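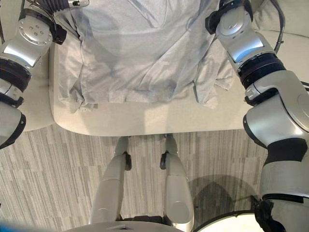

商品の概要

DVD『ジョークドリー夫妻 舞台と離婚のあいだ』
発売元:シレックス
収録時間:本編80分、特典映像17分
音声:英語
字幕:日本語、英語
仕様:片面2層、カラー(一部モノクロ)
封入物:解説冊子(40ページ)

舞台俳優のジョークドリー夫妻を追ったドキュメンタリーです。二人は地方劇場ウォルタルバーグの同じ演目で知り合い、結婚後も20年にわたって共演を続けました。夫の飲酒と借金が新聞で報じられたのは、夫婦が自分たちの劇団を持った翌年のことです。本編は結婚前の巡業から始まり、別居、離婚調停、それぞれの再婚までを年代順にたどります。

証言者は元劇団員、衣装係、二人の長女など。夫本人は取材を断っており、生前のラジオ出演の録音が使われています。録音の一部に雑音がありますが、原盤によるものです。

特典映像には、本編に入らなかった長女へのインタビューと、最後の共演となった公演の稽古風景を収めました。特典映像の字幕は日本語のみです。

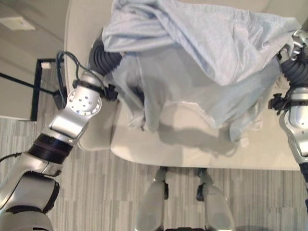 ハキム・ラウ(解説冊子執筆・字幕監修)

冊子では、本編で説明の少ない離婚調停の時期を中心に書きました。当時の芸能誌は妻の側に新しい恋人がいたと伝えましたが、記事の元になった手紙は日付が読み取れず、映画もこの点には結論を出していません。冊子でも両方の言い分を並べるにとどめています。

監督のシアーシャ・オグリーファは、もともと劇団の後期公演を撮影していた人です。稽古の映像に監督の声が入っている箇所があり、字幕では括弧を付けて区別しました。

人名の表記は本編の発音に合わせています。過去に国内で出た雑誌記事とは異なる場合があります。冊子の巻末に旧表記との対照表を載せました。

ご購入の前に

飲酒による暴言を再現した音声が含まれます。
リージョンコードは2です。海外の再生機では再生できないことがあります。
図書館など団体での貸出・上映には別途、権利処理済みの版をご用意しています。商品ページ下の「団体購入」からお問い合わせください。
初回分は2月に出荷します。開封後の返品は、ディスクの不良を除きお受けできません。

関連商品

『オスーリヴァーン回想録』(書籍)
夫妻と同じ劇団にいた演出家の自伝。劇団解散の経緯に一章を割いています。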